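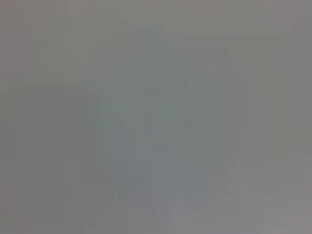

Vista desde la cámara de la muñeca, todo en grises y sin enfocar.

El brazo del taller Berge ya se mueve entero

Por fin hay novedades del taller compartido de Berge, y esta vez son de las buenas. El brazo que empezamos a montar en marzo movió el domingo sus 5 articulaciones seguidas, sin que tuviéramos que pararlo a mano. ¡Casi me caigo de la banqueta!

La parte mecánica es cosa de Dalia El Idrissi, que rehízo el soporte de la muñeca para que cupiera la cámara pequeña. Yo me he peleado con los cables y con el programa, que va por las 1.752 líneas (muchas son comentarios míos quejándome). Llevamos gastados 691 euros, casi todo en motores, y quedan otros 100 para la pinza definitiva.

Ahora toca la imagen. La óptica se ajusta girando un anillo minúsculo – con uñas cortas es un suplicio – y Dalia quiere imprimir una llave para hacerlo con calma. Después vendrá la calibración, y luego probaremos a coger piezas de la mesa.

Quien quiera echar una mano puede pasarse por el taller cualquier tarde. Si alguien tiene tornillos M2 largos, que los traiga, por favor – se nos han acabado otra vez.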